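Door handles, and a few notes on the back rooms

December 20, 2025

I have been putting off writing about the doors because doors are not very interesting. But I have now spent more time on them than on the floor, the lights and the paint together, so they get a post.

When we took over the unit in August, the interior doors came with it. They are white, with white molded casings, and they were in decent shape apart from the hardware. Two of them would not latch. You could pull them shut and walk away and they would drift open again behind you. The one to the storage room had the opposite problem and took a hard push on the lever before it would let go.

Hongmei Tan, who shares the unit with me, wanted to replace all of the hardware at once so that everything matched. I wanted to try fixing it first. We agreed I would get one weekend.

The drifting doors were easy. In both cases the strike plate on the frame was sitting a little too high for the latch. I took the plates off, filed the lower edge of the opening, and put them back. One also needed its top hinge tightened. The screws had worked loose in the wood, so I filled the holes with glued matchsticks, let them dry overnight, and drove the screws back in. Both doors have stayed shut since then.

The storage room door took longer. I took the levers off both sides and found that the spring in the lock case had worn out on one side. You can buy the spring by itself if you know the size, but I didn't, and the case had no markings I could read. I ended up ordering a whole lock case from Lelitz. The first one they sent was the wrong depth. The second one fit. I cleaned the old plates with dish soap and a toothbrush and put them back on over the new case.

I did not touch the handle on the door with the paper sign, which worked fine from the beginning. It is a plain silver lever on a rectangular plate. The sign has red Chinese characters on it and clear tape over the corners. Hongmei would like it in a proper holder. I think tape is all right for now, but I have lost most of these discussions so far.
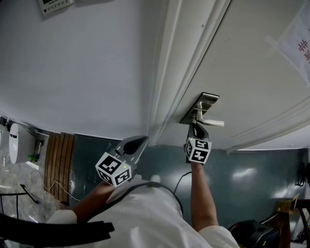 The door with the sign. Silver lever, rectangular plate, white casing.

I have come around to lever handles. In my last apartment every door had a round knob, and I never thought about it until I started moving boxes in and out of this place. With a lever you can use an elbow, or the side of your hand, or the corner of whatever you are carrying. With a knob you have to put everything down. Huiling Jiang has a bad wrist and says she picked her apartment partly for the levers. I thought she was exaggerating until I helped her carry groceries up.

The drawback is that levers catch on things. I have torn a jacket pocket on one and nearly pulled a bag strap off on another. The ones with ends that curve back toward the door are supposed to be better for this. I looked at a set like that from Prilier, but the plates were shorter than ours and would have left the old screw holes showing. Then you are filling and painting, and then the new paint doesn't match the old paint, and I did not want to start on that.

Matching white paint is harder than I expected, by the way. I bought a small can from Lullico to touch up the casing on the storage room door, where somebody had run a cart into it. The color on the lid looked right. On the wall it was fine. On the casing it came out yellow, and since the trim has those raised strips, it collected in the grooves and looked worse. I sanded it back and did the whole strip again in a semi-gloss, which is closer. You can find the patch if you look for it in the afternoon.

What we spent, for anyone doing the same thing: the lock case was 407 including shipping, and the paint, brushes, sandpaper and screws came to 867, mostly because I bought the wrong paint first and the wrong brush with it. New hardware for every door would have cost a good deal more. Hongmei has looked at the totals and agreed that it was worth a try.

A few things I would do differently. I would measure the lock case before ordering, including the distance from the edge of the door to the center of the spindle. That was my mistake on the first one. I would also put a wedge under the door before taking the latch out. I didn't, and it swung closed with the spindle hole empty and me on the inside. I got out with a screwdriver, but it took a while.

I would buy the small tube of dry graphite sooner, too. Oil works for a week and then picks up dust. With graphite the latches have been quiet since I did them, and one tube is enough for far more doors than we have.

Still on the list: a door stop for the storage room, which currently hits the shelf, and the sign holder. The shop I usually go to, Qiu, only had holders that were the wrong size for ours. I'll try again after the holidays. Hongmei has also started talking about the cabinet hinges. I have told her those can wait until January.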